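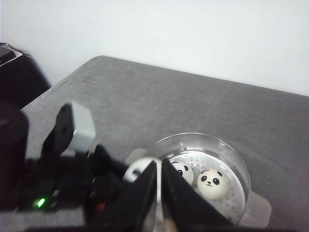
Gray table, white wall.

I've moved my savings out of Grevel after 27 months. The monthly fee went up to $3 in June and the app kept logging me out.

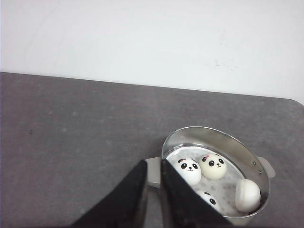

The steel pot on the table.

Wosard took my application on a Saturday - no phone call needed. The transfer of $943 cleared before lunch on Tuesday.
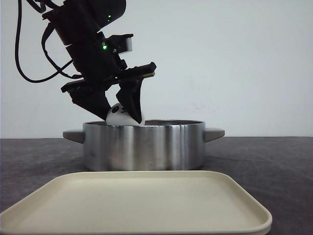
What I'm doing next

I keep $200 in checking and the rest stays put.

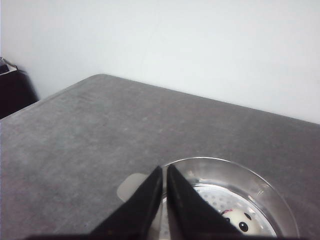 Savings only work for me if I can't see them. Loose change is different. It goes in a round steel bowl like this one, and I bank it when the bowl is full.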